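Where Does the Water Go? Tracking Water Use in the Grovby Student Kitchens

Introduction

Our group wanted to find out how much water a shared kitchen uses in one day, and which habits make the biggest difference. We picked Grovby Hall because it has two kitchens with the same layout, Oris on the first floor and Trunine on the second. Both have their own water meter, so we could get real numbers!

Method

We read both meters every morning and evening for 8 days in December. Next to each sink we taped up a sheet where residents could mark what they used the tap for: cooking, drinking, hand washing, dishes or cleaning. We were thrilled that people filled them in, even late at night. On the last evening, 13th December, we collected the sheets and typed everything into one spreadsheet.

Washing dishes was the category we were most curious about. Residents in Oris mostly wash by hand under a running tap, while Trunine residents tend to save everything up for the machine.
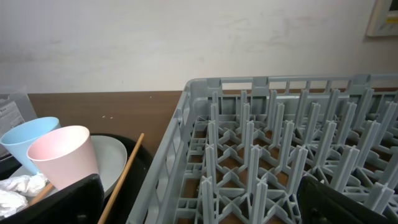
Figure 1. Dishwasher rack with no dishes in it.

Results

Oris used almost 200 liters on its busiest day, and dishes had the most marks on the sheets by far. Trunine stayed lower on 7 of the days. The one exception was a Sunday, when the whole floor cooked a big dinner together and the pasta pots kept the tap going for ages (we were invited, and it was great).

Hand washing was marked more often than we guessed, but each use is so short that it probably adds little.

Problems and next steps

The sheets only show how often people used the tap, so we can't split the meter readings exactly by category. A small flow sensor on each tap would fix this. We would also love to repeat the study for 30 days and include the laundry room.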